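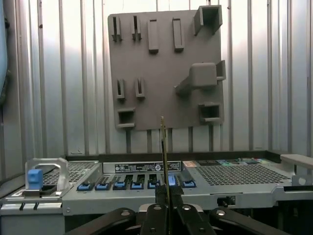
Stidolow tooth study: do we believe the weaning dates?

marrowfat
Posted April 20, 2024
Has anyone read the Stidolow paper properly yet? They took barium readings from 118 child molars out of the Cluvthorpe cemetery and say mothers there stopped breastfeeding at two and a half, a full year later than at Burnport. The press release says this "rewrites" medieval family life. I'd like to see it rewrite a paragraph first.

tessellate
Why so sour? 118 is a big sample for teeth. Most of these papers manage a dozen.

marrowfat
Big, yes, but they're all children who died. A child who died at four may well have been ill for years and nursed longer for it. You can't read the healthy ones off the sick ones.

Ogwen_P
That's covered in the supplement. They compared against adult first molars, which form in infancy, so those are the survivors.

marrowfat
How many adults?

Ogwen_P
8.

marrowfat
I see.
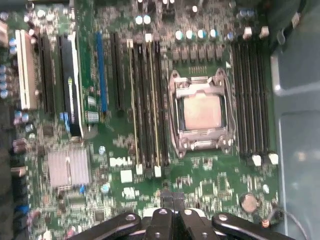
quillback
The bit that bothers me is the soil. Barium gets into buried enamel, and Cluvthorpe is wet clay while Burnport is sand. Wael Farouk raised this in his talk in February and the answer he got was that they'd "screened for it". Screened how? There's one line in the methods and it cites their own earlier paper.

tessellate
They threw out 7 teeth for contamination, so somebody was looking.

quillback
Or the cut-off was generous. Seven out of that lot from wet clay seems low to me. I've worked on bone from worse ground and binned far more.

Ogwen_P
Bone isn't enamel, though. Enamel holds up much better, and the Setiawan group showed that with 223 modern and buried teeth side by side. I think you're being unfair.

quillback
Setiawan used dry sites. Read the site list.

Ogwen_P
Mostly dry. Two were riverbank.

marrowfat
I'd settle for the raw profiles being put up. If the curve drops at the same age in the survivors I'll happily eat my words. At the moment we have an average and a nice graph.

tessellate
The data statement says "on request". Have you requested?

marrowfat
Emailed them last week. Nothing so far.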